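Film Club News: Skorthorpe Trailer Is Out!!
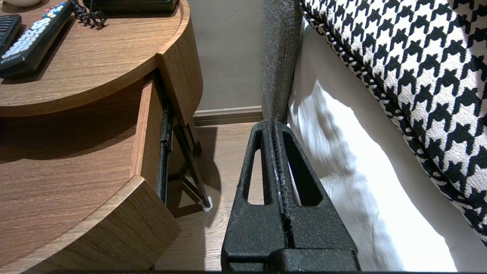
Quick one this week, I'm typing on my lunch break. The first trailer for Skorthorpe went up last night and my phone has not stopped buzzing. Two minutes long. No release date at the end, just "coming soon." Argh.

What we know so far. Magdalini Psarras directs, Yanti Simanjuntak plays the lighthouse keeper's daughter, and Vangelis Stefanou is the uncle with the secret (in the book he dies in chapter 9, so no idea how they're handling that). Songs by Intan Wattimena. One snippet of singing in the trailer and I already have it stuck in my head.

Not sold on the sea monster yet. Looked kinda rubbery. Could be unfinished, they do that with early trailers.

Other stuff:

Nillow screening is still on for May 31, 2018, doors at 7. Tickets $5 at the door, cash please. Room holds 60 so dont show up late and expect a seat. Iraklis Economou is doing the intro, he's seen it more times then any of us.

Vote for the next book-to-movie pick closes the same night. Ernach is winning by a mile. If you want something else, email me.

Still looking for somebody to bring popcorn. Last month we ran out before the opening credits.

More when I have it!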